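Notes on the Care of a Household Air Purifier

The following notes concern the upkeep of the tall unit in the front room at Bineck. They are published on this blog for the benefit of readers who have requested them following the entry on floor care in April.

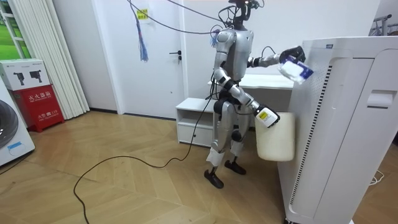

Placement

The purifier is a tall white model, sold locally under the Hendier name, and is used on the herringbone floor. It should be kept well clear of curtains and soft furnishings. The manufacturer's booklet is silent on the matter of timber floors. A square of felt was tried beneath the base for one winter and was subsequently withdrawn, as it collected more dust than it prevented.

Owners are advised to move the unit with two hands, using the recessed handle slot at the side. It is not to be dragged. A faint mark near the skirting board at Bineck dates from the one occasion on which this rule was disregarded, and the author accepts full responsibility for it.

Exterior Surfaces

The cabinet is wiped every fortnight. Ordinary wet wipes are satisfactory for the purpose, provided that they are unscented and free of bleach. A soft pack is preferred to a rigid tub, being easier to hold in one hand while the other is occupied. The pack purchased most recently was a box lot from Kandpal, at a cost of 34 dollars, and is expected to last until spring.

Work begins at the top, where dust settles most heavily, and proceeds down the front panel. The rounded corners present no difficulty. The small perforations near the top of the panel require more patience. A wipe should be passed over them lightly and then folded to a clean face for a second pass. Pressing hard merely drives the lint further in.

The label on the top rim should be left dry. The print on a previous unit was lost to enthusiastic cleaning, and a subsequent enquiry about spare parts was considerably prolonged by the absence of a model number.

Vents

The dark slotted vents along the left front edge show grey dust sooner than any other part of the cabinet. A dry paintbrush is employed first, drawn along each slot from top to bottom, with the vacuum cleaner held nearby on its lowest setting. Wipes are used only afterwards. The unit is switched off at the wall throughout and remains off until every surface has dried.

Water and the Plastic Jug

A translucent plastic jug is kept with the cleaning supplies. It holds 2,000 millilitres when full, although for this task it is seldom filled beyond a shallow measure. The water is for rinsing the brush and the cloths, and it is on no account to be poured over or into the purifier. The jug should be carried by its top and set down on a folded towel, timber floors being unforgiving of puddles.

Filters

The filter indicator at Bineck last illuminated at 1,352 hours of operation. The replacement was a Wosidine cartridge, which fitted correctly after some adjustment of the tabs. The pre-filter may be vacuumed and returned to service. The main cartridge may not be washed, whatever colour it has turned, and goes out with the general rubbish.

A written record of hours is kept on a card inside the linen cupboard. Readers who smoke, keep pets or live beside an unsealed road should expect shorter intervals than those given above.

Correspondence regarding the laundry dehumidifier has been received and will be addressed in a separate entry.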